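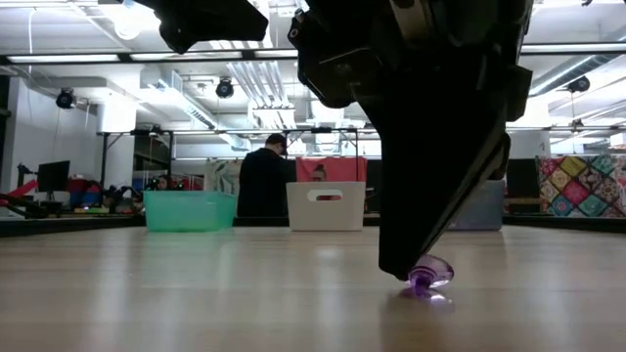

上个周末我终于把书房那个“电子坟场”抽屉倒出来了。旧平板、旧手机、三副不知道还响不响的耳机，还有一大团缠在一起的线，光是把线解开就花了一个晚上（边看剧边解的，倒也不亏）。顺手把这些年攒下来的小办法记一记，想到哪儿写到哪儿。

先说旧平板。我那台Mitevitz放了大半年，再拿出来死活开不了机，差点就送去回收了。后来插上原装充电头，一直没去管它，晚饭后再看，屏幕上居然冒出电池图标了！所以长期不用的平板，别充满了放，也别用到自动关机再放，我现在都是充到一半左右，关机，贴张小纸条写上月份。我家这批是四月贴的，下次翻出来补一点电就行。

擦屏幕我只用两块超细纤维布，一块微微喷湿，一块干的。水喷在布上，千万别直接往屏幕上喷，听筒和接口那一圈最怕这个。酒精湿巾我以前也图省事用过，用久了旧手机上那层防指纹的涂层就花了，手指滑起来一段涩一段滑，难受得很。布脏了用温水加一点点洗洁精搓，柔顺剂就别放了，放了以后越擦越糊。
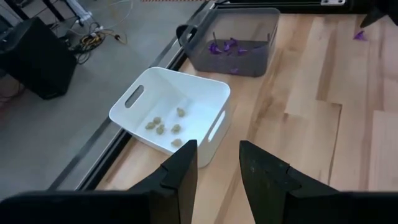

阿楠

接着说充电口。插头插不到底、要歪着才能充，十有八九是里面塞了棉絮，裤兜里那种灰灰的毛。先关机，拿一根木牙签，把尖头削扁一点，贴着内壁慢慢往外带。别用回形针和缝衣针啊，里面的触点很细，碰弯了就真得花钱修了。我去年图快用了针，结果在Parkville那家维修铺付了408块，心疼到现在。

喇叭网孔也是一样的道理，用软毛的旧牙刷，干刷，机器倒过来拿着刷，灰自己往下掉。要是还闷闷的，撕一小段美纹纸轻轻粘几下。别用嘴吹，口水比灰还麻烦。

耳机呢，硅胶套摘下来泡肥皂水，过清水，放在厨房纸上晾一夜再装回去。耳机本体不要沾水，出音口那层小网拿干牙刷点一点就好。充电盒里面那两个凹槽也记得用棉签擦，我有一只耳机老是充不进电，擦完触点就好了，白白生了它一个月的气。

再来是线。我试过卷纸芯、长尾夹、保鲜袋，最后留下来的是最土的办法：魔术贴扎带，一卷剪成小段，每根线绕成松松的圈，扎一道。绕的时候别勒着插头根部，线皮开裂都是从那儿开始的。扎带上用油性笔写清楚是给谁充的，相机、台灯、剃须刀……不写的话过两个月你自己也认不出来。 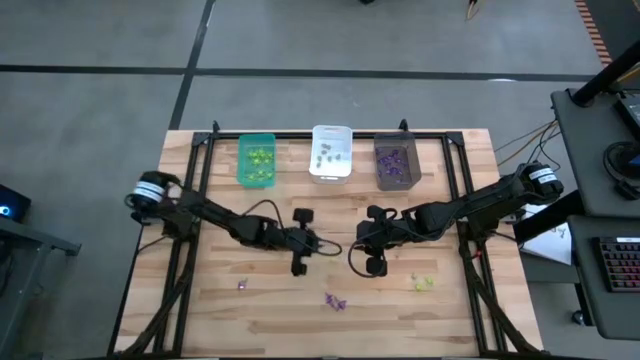 绿、白、灰三个小盒，各装各的小件

零碎的转接头、卡针、备用耳塞套，我都放在分格的小盒里。Warkholm有一款抽屉分隔盘，一组40块，我买了两组，把抽屉铺满刚刚好。买之前一定先量抽屉的内高！我第一次就没量，买回来关不上，又跑了一趟去换。半透明的盒子比较好找东西，纯色的好看但每次都得打开翻。

充电宝要单独讲。用了好几年的，先放在平桌上看看它平不平，鼓了的、一推会打转的，别充也别扎，找个收电池的回收点送过去。我翻出来的那个上面写着能循环1,000次，我肯定没用到那么多次，照样鼓了。没鼓的也别压在抽屉最底下，更不要放在窗台上晒。

最后是卖旧机器的一点心得。先备份，再退出账号，再恢复出厂设置，顺序别乱。我有一回没退账号就重置了，买家那边激活不了，来来回回聊了两天。拍照之前把壳子和膜都摘掉，有划痕就拍清楚，省得后面扯皮。我那台旧平板配上原装充电头卖了393块，拿去换了个新的床头音箱，挺美的！

盒子和说明书要不要留？我现在只留盒子，说明书拍照存电脑里，保修卡夹在盒盖里侧。盒子能套的就套着放，塞在衣柜顶上，搬家的时候会感谢自己的。

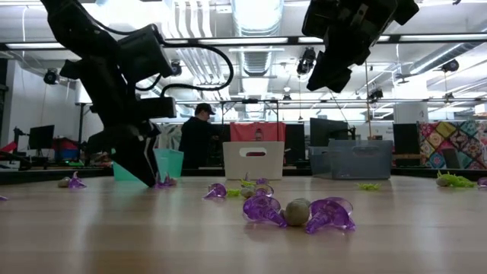
木桌上的紫色透明小件和一颗米色圆球

对了，有人问遥控器电池漏液怎么办。戴手套，把电池取出来，棉签蘸一点白醋擦弹簧上那层白霜，再用干棉签擦一遍，晾透了才装新电池。平时不常用的遥控器，我都把电池抠出来，跟它一起装在小袋子里。

相关文章
床头音箱摆哪里声音比较舒服
旧手机改成厨房菜谱屏，我是这么弄的
Ríos桌面理线槽用了半年
键盘缝里的饼干渣怎么清
路由器放柜子里到底行不行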